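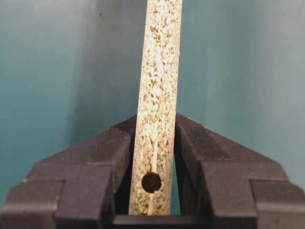

Figure 3. Single drilled hole low on an upright strip of particleboard.

4. How households wrote and kept their rules

4.1 Material

The Fostadus study asked people to set up small automatic tasks on their own telephones and to leave them running in ordinary use. A task in this sense is a rule with a condition and an action: when a certain thing happens, the telephone or an online service does another thing. Invitations went to 300 households in Peton, and 279 returned a usable record. Each record contains the rules as first written, every later change to them, and the short notes that the household was asked to enter whenever a rule was switched off.

Two applications were offered. Grorard presents a rule as a sentence with gaps, which the user fills from lists. Fukuda presents a page of large buttons, each of which starts one action when pressed, and allows a condition to be added afterwards. Households were free to use either or both. The choice was not assigned, and differences between the two groups should be read with this in mind. Households that already owned connected lamps or heating controls were more likely to begin with Grorard, and the rules they wrote were longer from the start.

Records were read by the authors independently and sorted by the kind of condition used: time of day, place, incoming message, state of a device, or a press of a button. Where the readings differed, the rule was discussed until one label was agreed. Rules that had been copied from the public collection in either application and never altered were kept in the data but marked as copied.

4.2 Conditions and actions

Conditions based on time of day were the most common in both applications. They were also the least often changed. A rule that silences the telephone at a set hour in the evening was in many cases written on the first day and left as it was. Conditions based on place came next, and here the picture was different. Users often discovered that the area they had drawn on the map was too small, so that the rule ran late or failed to run, and then that the wider area they drew in its place set the rule off while they were still passing on the main road. Several households went through this cycle more than once before giving up the condition and replacing it with a button.

Rules that began with an incoming message were written mainly for work. Typical actions were to save an attached document to a shared folder, or to add a line to a table of expenses. These rules depended on the wording of messages sent by other people, and they stopped without warning when a sender altered the subject line. Neither application reported this as a fault. From the point of view of the software nothing had gone wrong, as the condition had simply not been met.

The button pages in Fukuda were used in a manner we had not planned for. They had been included as a simple first step, after which users were expected to move to full conditions. Many households did not move. They kept a page of buttons for actions such as telling the family that they were leaving work, noting the time at which a parking period began, or starting a timer for the oven, and they described these as automatic although each one had to be pressed. We therefore counted them as rules. A stricter definition would remove a large part of the Fukuda data and would, in our view, leave out the part of the software that was most steadily used.

4.3 Rules that ran without being seen

A well-made rule is seldom noticed. This creates a difficulty for the user, who after some weeks may no longer remember that the rule exists. The notes show many cases in which an effect was blamed on the telephone itself, on the service provider or on another member of the household, when its cause was a rule the user had written. Sound that would not come back on after a meeting was the most frequent complaint of this kind.

Grorard sends a notice each time a rule runs, unless the notice is turned off. Fukuda does not send notices but keeps a log, which can be opened from the settings page. We asked households whether these means were enough to keep track of their rules. Most answers were brief and gave the name of the preferred method without a reason. A smaller group wrote at greater length, and their answers were largely concerned with the number of notices and with the difficulty of reading the log.

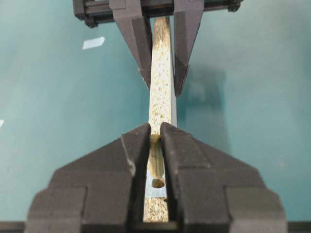 I switched the notices off in the first week, wrote one respondent, and after that I had no idea which rules were still going. The log told me that something had run at 6.40 but it called it by a number, and I had to open every rule in turn to find the one it meant. A list on a Monday morning of what had run the week before would have suited me better than either.

Requests for a regular list of this type appear in many of the longer answers. They differ on how often it should arrive, but they agree that it should use the names given to the rules by the household. Both applications allow a rule to be named, yet the field is optional and is placed at the end of the set-up, where it was commonly left blank. The text then supplied by the software repeats the condition and the action in full, and is cut short on a small screen at the point where similar rules begin to differ. Users with several rules for the same lamp or the same folder could not tell them apart.

4.4 Rules that acted on each other

Conflicts between rules were less frequent than earlier work had led us to expect, but they took longer to resolve than any other fault. The usual form was a pair of rules that acted on the same device under different conditions, one by time and the other by place. When both conditions were met within a short period, the result depended on the order in which the service received them, and this order was not shown to the user.

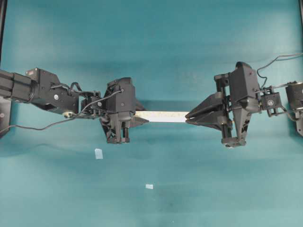 In households where more than one person had written rules, the difficulty was greater. Each person could see only the rules kept in his or her own account, while the heating or the lamps answered to all of them. Notes from these households record long periods in which a rule was rewritten again and again by one person, although the cause lay in a rule belonging to another. Some settled the matter by agreeing that one person would hold all the rules for shared devices. Others went back to the wall switch for those devices and kept their rules for the telephone alone.

Neither application offers a shared view of this kind at present. Grorard permits a rule to be sent to another user, but what arrives is a separate copy, and later changes to the original do not reach it. Copies that had drifted apart in this way were found in the records for both heating and lighting, and were treated in our sorting as separate rules. The effect of this decision on the rates at which rules were given up is considered in Section 5.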